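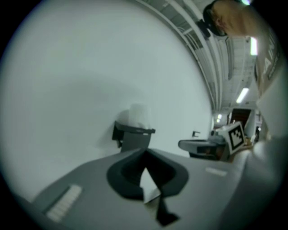
Home Reviews Bath Kitchen Tools Contact

Three Toilets, One Marriage: The Inska Side-Panel Reviewed

April 2019

By Ilari Miettinen

14 shares | 6 comments

Our old toilet came with the house and had opinions about when it would flush. After the third plumber used the word "vintage," we drove 40 minutes to the showroom in Pitusdale to look at replacements, a trip I can recommend to any couple that has run out of things to argue about.

It came down to three. The Inska is the one with the control panel on the side of the seat. The Gemum is a plain two-piece with a tank and a lever. The Henare has no tank at all and costs $3,000, for which I'd expect it to know my name. 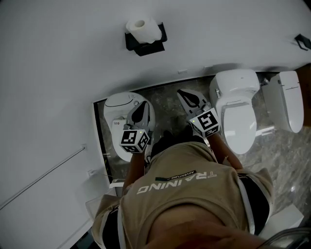
Photo: Huia Waaka

On the display floor they stand in a row on gray marble-patterned flooring, where everything looks like it belongs in a better house than mine. All three are white. The Gemum has a boxy tank and a small chrome lever on the left, and you could hand it to your grandfather without a word of instruction. The Henare is tall, with a thin gray line across the top for decoration, and I suspect that line accounts for several hundred dollars.

We bought the Inska. I have now sat on it for two months, with breaks.

The seat is excellent. It warms up fast, holds its temperature, and has ruined every other bathroom in the county for me. The wash is accurate once you've found a pressure setting you can live with. Start low. I started in the middle and addressed the bathroom ceiling in language my mother would not have known I had.

The panel is the weak spot. The print is tiny, and you're reading it sideways, over your own thigh, at six in the morning. I've memorized two buttons and stay away from the rest. The manual runs to 113 pages, 8 of them in English, and the English pages are mostly about lightning.

Flushing is quiet and thorough. Cleaning is fine on the bowl and tedious around the panel, where dust collects in the seam underneath. You will also need an outlet nearby, which our house did not have. Get a price from an electrician before you get attached to anything.

Would I buy it again? Yes, grudgingly, and with bigger lettering. If all you want is a toilet, get the Gemum and spend the difference on a nice dinner. My wife still brings up the Henare. It goes on sale in June, she says, and she has the flyer on the fridge.

6 comments Share Print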